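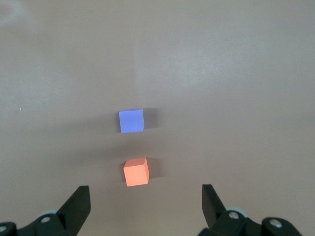
## What we bought, and what I'd buy next time

Our budget was $1084 for the whole semester, and I was in charge of the spreadsheet (my own fault, I said I liked spreadsheets). Bogdan Enache wanted a second arm right away. I wanted spare parts! We argued for most of a lunch break and then Smaranda Grecu pointed out that we hadn't even priced shipping to Cluldale yet, so that settled down pretty fast.

The gripper came first. We went with the Mekari kit over the Kang one, mainly for the replacement fingers, which you can order separately. The wrist camera was next, and it ate more of the money than I'd planned. Cubes were the cheap part, and plain colored ones are fine for pick-and-place, so please don't let anyone talk you into the fancy set.

Where I messed up was lead time. I put down 6 days for the cable order and it took 18, and we sat there writing code we couldn't test. Next year's group should order cables in December, before break, and get 2 of every cable while they're at it.

I also never made a line for small stuff like screws, tape and a decent hex driver. Lucian Lungu kept paying for those himself and handing me crumpled receipts. I've added a row for it in the new sheet, and he's getting paid back out of what's left.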